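April 23, 2026

Up at six to meet the van. The set for Gazi was already loaded from last night except for the back door flat, which had to go in last on its side with the blankets over it. I rode in front with the cue sheets on my lap and tried to read them, but the road from Clesness is bad for that and I put them away after the bridge. The drive takes 40 minutes when the road is clear. Today there were trucks at the quarry turn and we sat behind them.

Mavbridge is a bigger room than we're used to. It has 400 seats, most of them on one level, with a shallow balcony that they have closed for our run. At home we play to people who could put a foot on the stage if they wanted. I walked to the back row before the others came in and said the opening lines at normal volume to see how they carried. They carried well enough up to the aisle and then got soft. The ceiling is high over the middle and the sound goes up into it. I made a note for the cast to take the first scene slower. They won't like it, as we spent all of February getting that scene faster.

Load-in went fine. The house crew is good and doesn't talk much. They had the floor clear and swept and the tape marks from the last show pulled up. Our floor cloth is too small for the stage by a good margin on both sides, which we knew from the drawings, but it looks worse in person. There's a strip of bare black floor left and right and the kitchen sits in the middle like it's on a raft. We tried pulling the side masking in. It helps. It also hides part of the stage left entrance from the people in the end seats, so the mother will have to come in two steps farther before she stops. I moved the mark and wrote it down.

The lighting took most of the day. The board is a Drundeo, an older one, and our show file was written on something else, so nothing could be read in and every cue had to be typed. I called the numbers from the paper and the house operator typed. We got quick at it. By noon we were through the first act and I had found two places where the paper and what we do are different, both from the changes made after the last run at home. I should have fixed the paper then. I fixed it today.

Lunch was soup from the place across the street and it was good. Ate it on the loading dock in the sun. I called home and no one picked up, then they called back when I was on headset.

Afternoon was the second act. The long fade at the end is the part I care about, and it gave us trouble. At home it runs on the old dimmers, which drop out low down, so the last bit of the fade always goes with a small bump that we got used to. The lamps in Mavbridge go all the way down smoothly. It looked wrong to me at first. The father is sitting at the table and the light leaves him so slowly that you can't say when it's gone. The director wanted to put the bump back in. We tried it as a follow cue and it looked like a mistake, which it used to be. We left it smooth. I lengthened the sound under it so the train doesn't stop before the light does.

I keep thinking about the audience for this one. In Clesness they know the story. Half of them have an uncle who worked the yards and came home the way the father does, and they laugh in places a stranger wouldn't. The laugh at the unpaid bill is the biggest of the night and there's no joke in it. I don't know if we get that laugh here. The cast leaves a gap for it, and if it doesn't come they'll be standing around in the gap. I brought this up at notes and was told to trust it. Fine. I asked them at least to keep their hands busy. The daughter can go on drying the plate.

We ran top to bottom without costumes at five. It was a slow run, people looking for their marks and bumping into the new masking. The door flat stuck. It's been sticking since the rain and the frame may have swelled, or else we screwed the hinge down tight this morning. I planed a little off the bottom between acts and it closed after that, though you have to mean it. The props table is on the wrong side for the soup pot, so the pot has to go around the back during the dinner scene, and the crossover is narrow and dark. I ran it myself to see how long it takes. It can be done. I asked for blue lights back there and the crew chief had them up before we finished.

The train sound is too loud in the first few rows and too quiet farther back. That's a speaker thing and we'll look at it in the morning. There was also a hum in the left side that went away when the work lights went off, and came back once, and then didn't.

Notes ran long. The director gave most of them to the second act and I agree with that. The first act is in good shape and the more we poke it the stiffer it gets. One of the actors asked if we could cut the song. We've had that talk before. I think the song is fine, it's the walk up to the song that's slow. If the lights changed a line earlier nobody would feel the wait. I'll try it tomorrow without announcing it and see what they say.

My back hurts from bending over the tech table. They have it across the seat arms in the middle of the house and it's too low for the chair and too high for the seat. Brought a cushion from the lobby after the break.

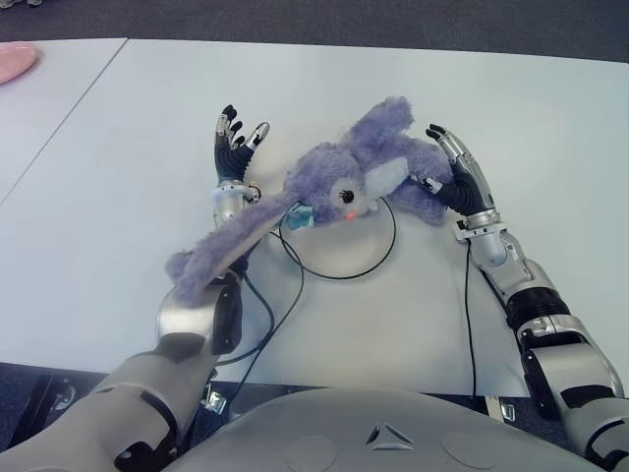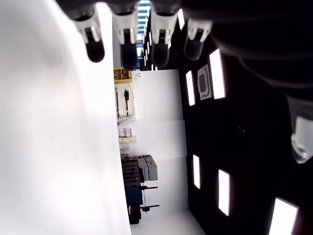
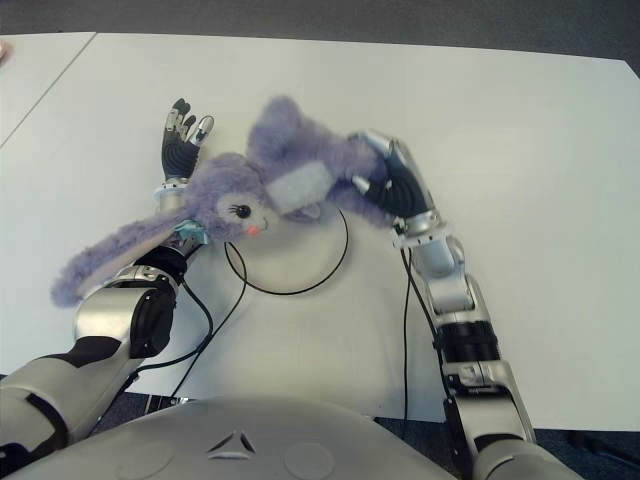 Diary | Theater | On Tour

Later, at the motel. The room is clean and the heater is loud. I've gone over the cue sheets one more time and recopied the second act onto fresh paper, which took an hour I would have liked to sleep through. The old sheets had so many arrows on them that I missed a standby twice in the run. I caught both before the go, but only just.

We have 2 shows here, then a gap, then the long drive. The box office told me the first is selling better than the second, which is the usual way around. A school group is coming to the second one with their own discussion after. I said we'd leave the set lit for it. I'll need to ask the crew if that puts them into overtime, and if it does we'll leave just the table lamp on, which runs off the wall.

For tomorrow: speaker levels first, before the cast is in. Then the door again. Then the earlier light change before the song. Tape on the edge of the step stage right where it's hard to see. Ask about a second music stand light for my table. Get the mother's shoes to someone who can glue a sole. Buy batteries, the good kind, and keep them in my own bag this time.

The soup place opens at seven and does eggs. Call is at nine.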